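The bag problem

I am 57, which makes me the oldest member of the Suststead evening robotics class by a margin I have decided not to work out. I joined because the pottery course was full. So far I have produced no pots and one moderately reliable way of putting a pretend lemon in a bag, and of the two I think the pots would have been easier to explain at Christmas.

The class runs in the old language lab at Flundencombe, from seven until whenever the heating clicks off. We are in groups, and each group picks a task in the first week and is stuck with it until November. The sensible people chose stacking cups. One lot are folding a tea towel, very slowly. We chose packing the shopping, on the grounds that everyone in the group had done it thousands of times and none of us had ever found it hard.
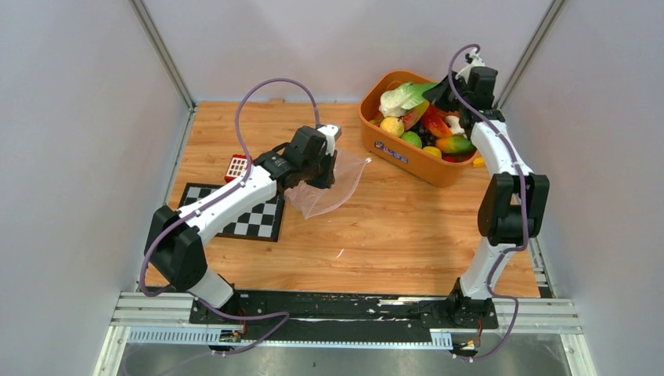

I would like to go back and have a quiet word with us. A supermarket bag has no fixed shape and no opinions about staying open. When I pack at the till I do a sort of flick with my left hand, and I had never once thought about the flick. I have now thought about it for five weeks. I have stood in my own kitchen doing it in slow motion while the dog watched. It involves the thumb, mostly, and our arms don't have one.

We drive the arms by hand first, to record what a good attempt looks like, and then the software has a go at copying us. The program is called Elline and came with the course, along with a manual that covers installation in loving detail and then more or less wishes you luck. We recorded 60 attempts over two evenings. I did a fair number of those, and I can report that the software has learned my hesitation perfectly. It goes in, stops just short, seems to wonder whether it left the oven on, and then goes in again. The tutor says this is my fault and that I should record the next lot after a coffee.

There was also the matter of the Gajdoš method, so called after a handout with that name at the top and no other information. It says both arms should move at once wherever possible. We tried this. The arms met in the middle like two people in a corridor, both politely stepping the same way, and we went back to taking turns.

Closing the bag is the part I've come to enjoy, and I didn't expect to, having argued for leaving it out altogether. We'd have been finished by now if I had won. But it's the one bit where the two arms properly need each other - one gripper coming down to hold the top end of the seal, the other pinching the strip lower down, and the whole thing hanging in a line between them with the yellow toy fruit showing through the plastic.

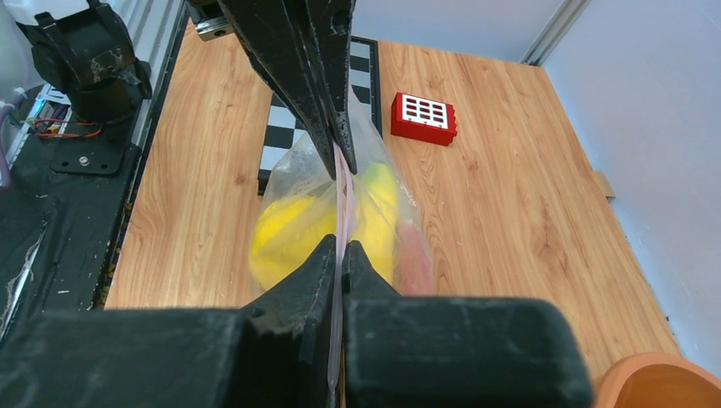 Fingertips have taken up most of our last session. The printed ones are stiff and a bit slippery, and there is a running argument about whether to glue something grippy on them or learn to drive better. You can see from the chips and scratches on ours how the driving has gone so far. I'm in favour of rubber. The younger half of the group regards rubber as cheating, and has said so in the group chat, with diagrams.

We've agreed to try 2 versions next time, one with bits of an old washing-up glove stuck on and one without, and to compare them on the same shopping in the same order. I have been asked to supply the glove. I've also been asked not to do any of the recording until the comparison is finished, which I'm choosing to take as a rest.

If anybody reading has managed to get a thin bag to stay open without a second pair of hands, please leave a comment. Bulldog clips have been suggested already and were voted down.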